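COMMUNIQUÉ DE PRESSE

14 juillet

Tâches ménagères : Hosico publie les premiers résultats du programme Vornetti

Les robots savent-ils tenir une maison ? Pas encore, répond l'entreprise Hosico, qui rend publics les résultats d'une campagne menée en juin avec son partenaire Kotow. Sur 354 essais de pliage de linge, 8 seulement ont été menés à terme sans intervention d'un opérateur.

Saisir une serviette en microfibre ne pose plus de difficulté majeure. L'étaler, en retrouver les coins et la plier proprement demeure hors de portée dans la plupart des cas.

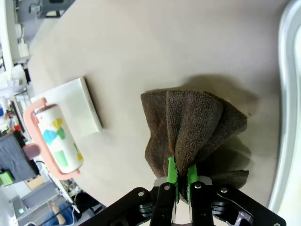

« Le textile change de forme à chaque prise, et nos modèles l'anticipent encore mal », indique Fengying Lu, directrice scientifique du programme. Un pliage réussi peut demander jusqu'à 30 minutes.

Hosico n'envisage à ce stade aucune commercialisation auprès des particuliers. Une seconde campagne, consacrée au rangement en magasin, sera conduite sur deux sites de l'enseigne Ansah.

Contact presse : Marjan Shirazi, Hosico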